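Last updated September 3, 2025

# Visiting the Clullholm Light: frequently asked questions

The Clullholm Light is a cast-iron lighthouse on the eastern point of Clullholm Island. It was bought as a kit, shipped in numbered pieces and bolted together on the rock by a crew that lived in tents for most of a summer. It stands 36 metres tall from the base plate to the top of the vent ball. The light still works and is still on the charts, but the tower has been open to visitors since the last keeper moved to the mainland.

These are the questions we get most often by phone and at the ferry dock.

## Getting there

**How do I get to the island?**

By the passenger ferry *Min*, which leaves from the government wharf at Toltari. The crossing takes 47 minutes in ordinary weather. There is no bridge and no car ferry. Bicycles are carried for free if there is room on the rear deck, and there usually is outside the school holidays.

**Do I have to book the ferry?**

Yes, between June and the end of the season. Foot passengers without a booking are put on a standby list at the wharf and called in order. Your lighthouse ticket does not include the ferry, and your ferry ticket does not include the lighthouse.

**How far is the light from the island dock?**

It is 4 kilometres by the shore road, which is gravel the whole way and fairly flat. Most people walk it in an hour. The shuttle van meets every sailing and holds a wheelchair. You pay the driver, cash or card.

There is also the old supply path over the hill. It is shorter but steep, and the boardwalk across the bog is slippery after rain. Please don't take strollers on it.

**What happens if the ferry is cancelled?**

If the ferry operator cancels your crossing, we will move your lighthouse ticket to another day or refund it, whichever you like. Send us the cancellation notice. If you decide not to travel because the forecast looks poor but the boat runs, we can change the date but we can't refund.

## Climbing the tower

**How many steps are there?**

There are 863 rivets in the lower gallery and people seem to want to know that as well, but the answer to the question is that the climb is a spiral stair with a landing at each level, followed by a ship's ladder into the lantern room. If you are comfortable with several flights of stairs at home you will probably manage. The ladder is optional. You can stop at the watch room below it, where the windows are smaller but the view is nearly the same.

**Is there an elevator?**

No. The tower is too narrow at the top for one. The ground floor, the keeper's house and the fog signal building are all step-free, and a screen in the keeper's house shows the view from the gallery.

**Is there a minimum age or height?**

Children have to be able to climb on their own feet. We don't allow babies or toddlers to be carried up, in arms or in a carrier - the stair has one handrail and adults need a hand for it. Anyone under 12 needs an adult with them.

**Can I go out on the gallery?**

Yes, if the wind allows. The guide on duty decides, and the decision can change during your visit. Hats and loose scarves should go in a pocket before you step out the door.

**Will it bother me if I don't like heights?**

It might. The stair treads are open ironwork and you can see down through them. Some visitors find it easier to keep close to the wall. You can turn back at any landing, and the guide will hold the people coming the other way.

## The building

**Why is it made of iron?**

Clullholm had no stone that could be cut cleanly and no beach where heavy blocks could be landed. Iron plates could be lowered from a small boat one at a time and carried up on skids. The tower is made of curved panels with flanges on the inside, and the bolts run through the flanges, so from the water the outside looks almost smooth.

**Why is it red and white?**

It wasn't at first. The tower was painted brown, and captains complained that they couldn't pick it out against the hill. The bands came a few years later. On the west side, which faces the land, the bands are slightly uneven. We have kept them that way through every repainting.

**Is the lens original?**

The lens is, the mechanism isn't. The lens originally floated in a bath of mercury and was turned by a falling weight that the keeper wound up by hand every few hours. The mercury was removed long ago and the area has been tested and cleared. The weight channel is still there, and you will pass it on the stairs. 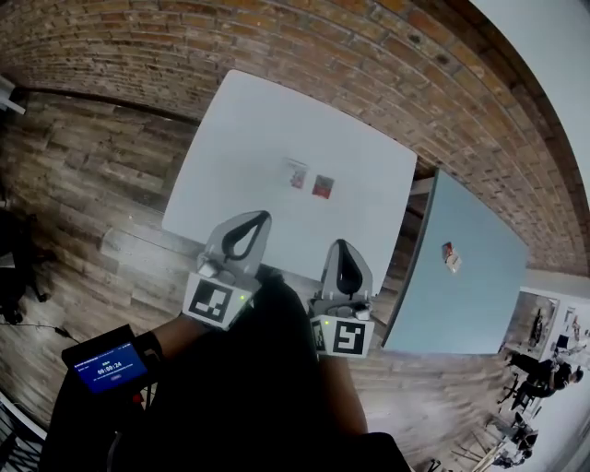
**Does the light still turn on every night?**

It does. A sensor switches it on at dusk and off after sunrise. The modern lamp is small enough to hold in your hand, and it sits on a bracket beside the old lens. The fog signal is also automatic and can sound without warning in daytime. It is loud at close range, so we keep ear protection at the door of the fog signal building for anyone who wants it.

**What work is being done at the moment?**

The firm Stemico is treating corrosion on the panels below the watch room windows. The work is being done one side at a time and the tower stays open. You may see scaffolding, and one of the lower windows is covered. Our site manager, Nestor Sison, posts a short note on the door of the keeper's house when the work moves to a new side, so photographers may want to check it before setting up.

## Tickets and practical matters

**How long should I allow?**

An hour and a half for the tower and the keeper's house. Add more if you want to walk to the tide pools, which are best within two hours of low water. Tide times are on the board at the dock.

**Can I buy a ticket at the door?**

Yes, if the next climb isn't full. Climbs leave on the half-hour and the groups are small. Tickets bought ahead are held until the climb starts and then released.

**Is there food on the island?**

The store near the dock sells sandwiches, fruit and coffee. There is nothing to buy at the lighthouse itself except bottled water and postcards. You are welcome to picnic on the grass on the south side of the keeper's house. Please take your garbage back to the dock - there is no pickup at the point.

**Are dogs allowed?**

On the grounds, on a leash. Dogs can't go into the buildings, apart from service dogs, which are welcome on the ground floor and in the keeper's house. Terns nest on the shingle in early summer, and that stretch is fenced off to dogs and people alike.

**Can I fly a drone?**

No. The point is inside the nesting area and the light is a working aid to navigation. Hand-held cameras and tripods are fine anywhere on the grounds. Tripods can't go up the tower.

**Can we get married there?**

Small ceremonies can be held on the lawn outside opening hours. We don't rent out the lantern room. The ferry has no late sailing, so your guests would need to be at the dock in time for the last boat or have somewhere to stay on the island.

**I think one of my relatives was a keeper. Do you have records?**

We have the station logs, with a gap of several years where the books were damaged by damp. They list keepers and assistants by name, along with weather, deliveries and passing ships. Write to us with the name and the years if you know them. We can send scans of single pages at no charge. The originals can be read in the keeper's house by appointment, in the winter months when the tower is closed.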